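# The Platdale Tub Liner

I've been making feed and parts tubs in one form or another for longer than I care to admit, and the Platdale liner is the thing I get asked about most. So I finally sat down and gave it a page of its own!

It's a drop-in liner for metal bins. You set it inside the bin, press the corners down with your palms, and you've got a clean, soft floor that you can lift out and hose off in the yard. I cut the first ones for my own shop because I was sick of the racket (throw a handful of bolts into a bare steel bin first thing in the morning and you'll know what I mean).

The Platdale comes in two sizes. The small one fits the Vallholm half bin, and the big one fits the Vallholm full bin and most others with sloping sides. If yours has straight walls, the big one will still go in, but the edges will stand up a little and you'll want to trim them. A regular utility knife does it fine. Go slow on the corners, I always rush mine and end up with a wavy line.

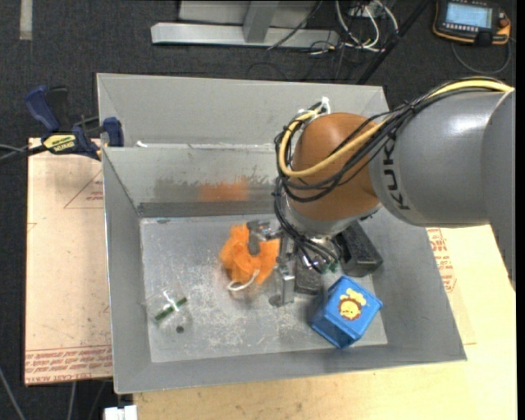
Thickness is the other thing people write to me about. I sell it in 13 mm only. I did try a thinner one back in May and I hated it, it curled up at the ends and I kept catching my sleeve on it. The thicker sheet lies flat and stays put without glue. Please don't glue it! Half the fun is being able to pull it out.

**The basics**

- Material: black rubber, same stuff on both sides, so flip it when one side gets chewed up
- Weight of the big liner: 13 pounds
- Fits: Vallholm half bin (small), Vallholm full bin (big)
- Cleaning: hose, dish soap, stiff brush
- Not for: hot parts straight off the grinder, or anything soaked in gasoline

It does smell like a tire shop for the first week or so. I kind of like it, my family does not. Leave it out in the sun for an afternoon and it calms down a lot.

I get the rubber in big rolls from Maluleke, and they've been great to deal with. My last order was enough for 700 liners, which sounded like plenty until the spring rush hit. I've now sold 4,000 of these things, and I still cut every one on the same old table with the same squeaky lamp over it.

If you have a Pandari bin, measure before you order. They changed the floor on the newer ones and it's a touch narrower at the back. Send me the width at the front and the back and I'll cut yours to match, no extra charge, just allow a few more days.

Returns are easy. If you haven't trimmed it, roll it up, tie it with string and mail it back to me. If you have trimmed it, well, it makes a really good boot mat.

Page updated 08/01/2023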